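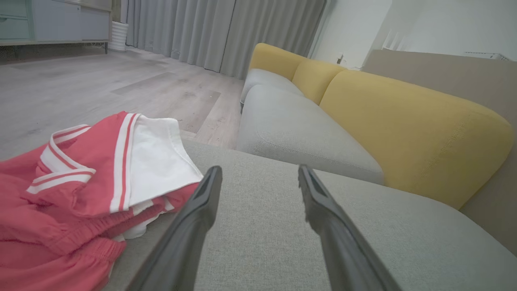

Why Do Clothes Wrinkle?

Leave a shirt in a heap on the sofa on Tuesday night and it will probably have creases in it by morning. Lay the same shirt out flat and it will have far fewer. The shirt is made of the same cloth both times, so what makes the difference?

Look at the threads

Cloth is made of threads, and threads are made of fibers, which are thinner than a hair. In woven cloth, like the cover on many sofas, the threads cross over and under each other. In knitted cloth, like most T-shirts, the thread makes rows of tiny loops. Loops can stretch and spring back, so knitted clothes often wrinkle less than woven ones.

What happens in a fold

When cloth bends sharply, the fibers on the outside of the bend are pulled and the ones on the inside are squeezed. Inside each cotton fiber are long chains of very small parts called molecules. Weak links hold the chains next to each other. Bend the fiber for long enough and some of those links let go, then join up again in a new place. Now the fiber is holding the bent shape. That is a wrinkle.

Water makes this happen faster — it gets in between the chains and helps them slide. Heat helps too. A damp cotton shirt left in a ball will dry with deep creases.

An iron uses the same trick the other way around. Heat and steam loosen the links, the iron presses the cloth flat, and the links join up again as the cloth cools and dries.

Waistbands are different

The waist of a pair of shorts often has elastic inside. The elastic is shorter than the cloth around it, so it pulls the cloth into gathers. Those are sewn in, and ironing will not take them away.

Try it

You need two old cotton handkerchiefs and a little water. Wet one and squeeze it out. Keep the other dry. Crumple both into balls and put a rubber band around each. Wait until the wet one has dried all the way through, which may take a day or two. Open them side by side. Which one has the sharper creases?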